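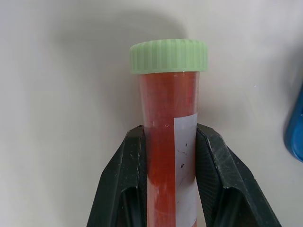 The New Priest at Hollitden

Father Zaid Darwish came to the parish in August with 2 suitcases and a box of candles. The old priest had stayed for 27 years, and people still looked at the door when the bell rang, as if he was only late.

His first sermon was short. He had written it three times on the bus and then lost the best page.
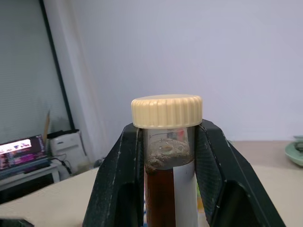 After Mass he stood on the steps and shook every hand. Noura Hattar held his a little longer. She asked if he would keep the evening prayer on Fridays. He said he did not know there was one.
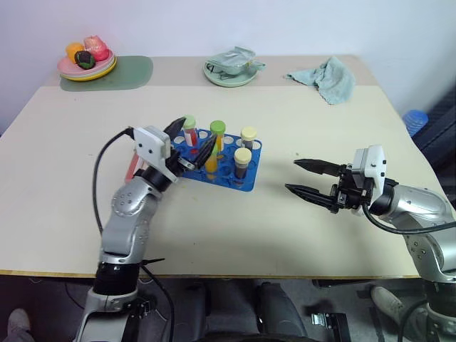 There was always one, said Omar Obeidat from the lower step, and it began at seven, even in snow.

Father Zaid took out his pencil and wrote it on his sleeve.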